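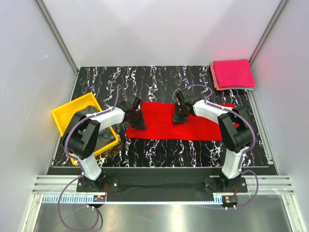 Both arms on the red towel, left and right grippers near the top edge.

Towel cell - cable slack and how often to check the base bolts

trasard_bench
29 December 2018
Looking for opinions on the purple cables. On the right arm the cable makes a high arc over the wrist, then follows the upper link and goes around the elbow. We swap cables every 2000 folds whether they look bad or not. Base bolts get checked at the same time. Is that too often?

azevedo_k
Bolts yes, cables no. I run mine to 4000 and only pull them if the jacket is marked at the elbow. The loop hanging over the front on the left side would bother me more. Tie it to the rail.

trasard_bench
If I tie it there it goes tight when the left arm reaches back. Tried it in November and lost a connector.

azevedo_k
Then you tied it too short. Leave 5 inches past full reach and it's fine.

Sioned Gape
I disagree on running to 4000. We did that at Brindstead and the breaks were inside the jacket, nothing to see from outside. The gripper just dropped out now and then, and we spent 20 hours blaming the boards. I'd stay at 2000.

zestthorpe2
What's over the boards in front of the bases? They look open to me. Ours filled up with towel lint until we put a cover on.

trasard_bench
No cover. I blow them out on Fridays with the power off. Will look at a cover.

azevedo_k
Still say 2000 is throwing away good cable, but it's your money. Brush the toothed strip at the front while you're down there, lint packs into that too.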